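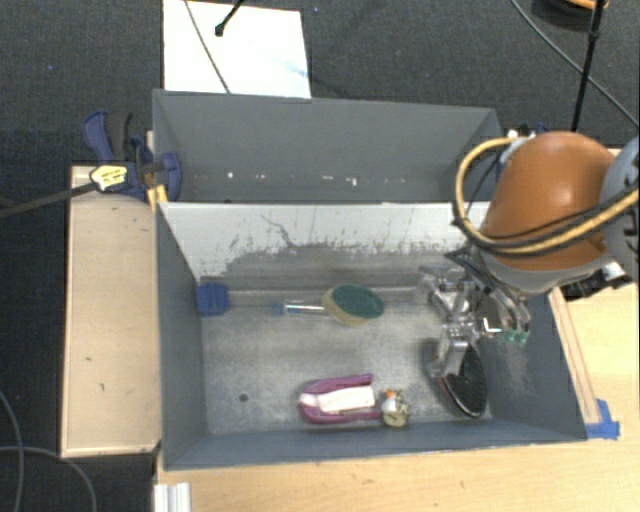 Ticket status: Closed
Opened: 6 May 2022
Site: Pravdale
Product: Dimeck label server, Van Dusen print queue add-on
Severity: 3 – work continues with delays

Reported problem

Shipping labels sent from the order system to the Pravdale print queue arrive late. Single labels print at once. Batches of more than 300 labels stall partway through, sit for several minutes, then resume without any operator action. No labels are lost. Some are printed twice after the stall.

Initial checks

Printer firmware matches the other sites. Cable swapped, no change. Printer moved to a different switch port, no change. Test page from the printer's own menu prints normally at full speed. Free disk space on the label server is adequate. Processor load stays low during the stall, and memory use is flat.

The queue log shows the following pattern on each stall:

job accepted
spool write ok
waiting for ack
ack timeout, 60 s
retry 1
ack timeout, 60 s
retry 2
ack received
job resumed

The printer was never offline in this period according to its own event list.

Attempt 1

Raised the acknowledgment timeout from 60 seconds to 300 seconds. Duplicates stopped. The stall itself got longer, as expected. Reverted.

Attempt 2

Disabled bidirectional status on the queue. Batches of 1,000 labels then went through without a stall, but the order system no longer received an out-of-media warning and kept sending jobs to a printer with no labels in it. Site did not accept this as a fix. Reverted.

Attempt 3

Captured traffic between the server and the printer during a batch of 1,000. The printer sends its acknowledgment on time. The server receives it and does not pass it to the queue. The delay is therefore on the server side, between the network listener and the Van Dusen add-on.

Listener settings were compared with the Flulell site, which runs the same version and has no reports of this kind. One difference found: Pravdale has name lookup turned on for status messages. Flulell has it off. With lookup on, every acknowledgment triggers a reverse lookup of the printer address. The address has had no reverse record since the subnet was renumbered in November, so each lookup waits for the resolver to give up. Small batches finish before the listener's backlog fills – that is why single labels were never affected.

Fix

1. Turned off name lookup in the listener settings.
2. Added the missing reverse record anyway.
3. Restarted the listener service. A restart of the queue alone does not reload this setting.
4. Cleared 26 orphaned jobs from the spool folder.

Verification

Three batches of 1,000 labels sent back to back. No ack timeouts in the log, no duplicates. Out-of-media warning tested by opening the printer with a job pending; warning reached the order system.

Notes

The installer turns name lookup on by default, so an upgrade in place may switch it back. Check it after every upgrade. The setting is on the Advanced tab under Status, not under Network.

Duplicate labels already applied to cartons are handled by the site under its own procedure and are outside this ticket.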